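Durnarville Makers Forum > School and Club Robotics > Student projects

Thread: Hand-held gripper demos for a club of beginners, worth a whole semester?

pastetti_dad
Posted 21 October 2025

My daughter's club voted to drop the line-following cars this year and do a manipulation project instead. The plan as I understand it: the kids carry grippers by hand, pick things up and put them down over and over, the tool records what it sees, and in February they train something on it and run it on the club's one arm.

I've sat in on two sessions and I'm not sold. From where I was sitting it looked like teenagers tidying a table. No soldering, no wiring, very little code so far. The budget is $600 and most of it has gone on printed parts and finger tips. Am I being a grump or is this a thin project for a bunch of 15 year olds?

vanwijk_rob
You're being a grump but you're also right to ask. I mentor a club that tried this last year. The collecting part is dull and the kids who joined to build things drift off. We started with a full room and by winter it was whoever needed the credit.

The line-followers were boring too, mind you. I just think boring with a soldering iron in your hand holds people longer.

Ernő Erdős
I run the sessions in question, so hello. A few corrections.

"Very little code so far" is true and on purpose. Last year we wrote code for two months, and then the arm could pick up one foam block from one spot. Move the block an inch and it closed on air. I don't want to do that again.

The task this term is putting small store items in order on a table: bottles, tubes, pouches. Two people can work at the same table, each with a gripper. The rule is one item at a time, come in slow, let go only when it's standing or lying where you want it.

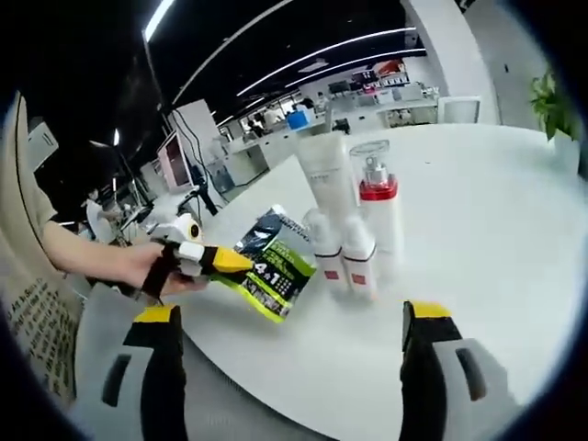

The pouches are the part I care about most. A bottle is the same shape every time you go for it. A soft pouch folds, slides, and sits differently depending on how you let go last time. If the students learn one thing this term I'd like it to be why that is hard.

We set a goal of 200 clean demonstrations before anyone trains anything. I'll admit I picked that number because it was round.

pastetti_dad
Thanks for answering, I didn't expect you on here. I get the pouch thing. But who decides what "clean" means? When I was there one kid dropped a tube, picked it up and kept going, and another kid said to throw that one out, and they argued about it for ten minutes.

Ernő Erdős
That argument was the best ten minutes of the session!

They settled on keeping recoveries if the gripper never left the table area, and tossing anything where a free hand helped. Might be the wrong rule. They'll find out in February.

lowtorque
I'll be the bad guy. 200 demos from a bunch of kids, each with a different style, is mush. One kid comes in from the top, one from the side, one drags the thing. You train on that and the arm splits the difference and knocks the bottle over. I've watched this happen at a college level with people who should have known better.

If you insist on doing it, pick two kids, have them do all the demos the same way, and let the rest do something useful.

vanwijk_rob
Respectfully that's terrible advice for a club. You'd have two kids working and the rest watching.

lowtorque
You'd have two kids collecting and the rest building the mount, the logger, the viewer. That's how a project works.

hexbolt_mom
My son is in this club and he likes it fine. What he complains about is his wrist. The grippers get heavy after a while and they were doing 30 picks in a row before swapping. Can that be fewer?

Ernő Erdős
Yes. Fair complaint, and I should have caught it. We'll swap at ten from now on. Please tell him to say so out loud when it hurts, I can't see it from across the room.

Jasper Kramer
I judge at the regional show and have seen three of these projects now. Here is where I come down, for what it's worth.

The ones that went badly all had the same poster: a big number of demos, a photo of the arm, and one video where it works. I asked each team how often it worked and got "most of the time." I asked what happened when they changed the lighting and they looked at each other. So I'm with the skeptics to that extent. It is very easy to end up with a project where the students were the labor and the laptop did the interesting part.

The one that went well had fewer demos than anybody. They ran the arm over and over on the same layout, wrote down every failure, then went back and collected more of just the thing it failed on. Their success rate was worse than the team next to them claimed. I gave them the higher score anyway and I heard about it from the parents.

So my question for Ernő would be, how much of the calendar is left for failing?

Ernő Erdős
Less than I'd like. The arm has to be back with the school that lends it to us before spring break. Say five weeks.

Jasper Kramer
Then stop collecting early. Train something bad in the next couple of weeks with whatever you've got and let them see it be bad. You can go on collecting after.

lowtorque
Agree with this, and I don't agree with much. Train on bottles only first. If it can't do a bottle, the pouches are a waste of everybody's afternoon.

Ernő Erdős
I'd argue the other way on pouches, but a bad early model I can get behind. The students will hate it. They want the first run to be the good one.

gearsandgrief
Has anyone mentioned the files? We used an Asteck logger for a similar thing and had 1015 clips by the end, and more than 200 of them had no usable label. Kids named them things like "test" and "test2 real" and "ok this one." I spent a weekend going through them. Sort out the naming before you do anything else or you will cry.

vanwijk_rob
Ha, yes. We had one called "dont use" that was in the training set the whole time.

gearsandgrief
Did it matter?

vanwijk_rob
No idea! That's sort of my problem with the whole approach. When the car left the line I could point at the sensor. When the arm missed a bottle I had nothing to point at, and neither did the kids. We shrugged and collected more.

Ernő Erdős
You can point at more than you'd think. Play back the demos for that spot on the table and see if there are any. Half the misses we had over the summer were in places where no one had ever put a bottle down. A student found that with graph paper and a highlighter.

lowtorque
OK, the graph paper is good. I'd give credit for the graph paper.

pastetti_dad
So if I'm adding this up: naming scheme, shorter turns, a bad model early, and a written list of failures. Is any of that in the plan the parents got? The handout I have says "students will teach a robot using artificial intelligence," and that was what got my back up in the first place.

Ernő Erdős
The handout was written to get the room booked. I'll send out a new one. The failure list wasn't in the plan and now it is. Naming we have, sort of: date, initials, item. I'll check whether anyone is following it.

hexbolt_mom
They are not following it. I asked him just now.

pastetti_dad
I'm still not convinced it beats building something. My kid can solder because of the cars, and I don't see what she'll be able to do in June because of this. But I'd rather grumble from inside the room, so put me down for the next session. I can do labels.

Ernő Erdős
You're down. Bring a laptop with a real keyboard, the club ones are missing keys.

lowtorque
Post the first run when you have it. The actual first one, uncut. If it gets a pouch on the first try I'll donate a motor driver.

vanwijk_rob
Which one?

lowtorque
One I'm not worried about losing.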